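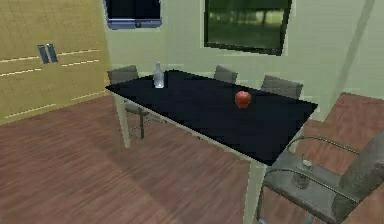

Speaker Notes: Food and Drink at Street Festivals
Session for new stallholders, Curkdale Market Hall, 6 p.m.
Speaker: Carys Lewis, Markets and Events Office

Opening
Welcome the group and introduce Ismail Lahlou, who handles stall permits and will take questions at the end. Ask who has traded at an outdoor event before. Adjust the pace if most have not.

1. The spring festival
The Curkdale festival returns in May, with 75 food and drink pitches along Brondden Street. The office received 176 applications last year. Applications close in March, and late forms are placed on the waiting list in the order they arrive.

Pause here. Applicants often ask whether a shared pitch is allowed. It is, provided both names are on the form and one person is listed as the main contact.

2. Planning stock
Stallholders tend to judge the whole weekend by the first morning. Encourage them to set stock aside for each day and to keep the second day's supply off site or in locked storage. The Manríquez bakery stall will share its order sheet as a handout. Walk through the bread and pastry lines only; the coffee figures are out of date.

3. Beer, cider and wine
Alcohol may be sold only from pitches with a drinks permit. Samples count as sales for permit purposes. Service ends at 9 p.m. on both evenings, and stalls must post the time where customers can read it. Glass is not permitted beyond the seating area at the Clelon Yard end.

4. Cooking on site
Grills must stand on level ground and be attended at all times. Each cooking stall needs a fire blanket, a hand-washing station and a lidded container for used oil. Inspections begin at 8 a.m. Stalls that fail may ask for a second visit the same morning.

5. Fees and insurance
The pitch deposit is returned after the site has been checked. Proof of insurance must be sent with the form. Last year's program was printed in a run of 2,000, and stall listings are included in the fee.

Questions
Hand over to Ismail Lahlou. Refer power supply questions to the site plan on the back table. Collect sign-in sheets before the group leaves.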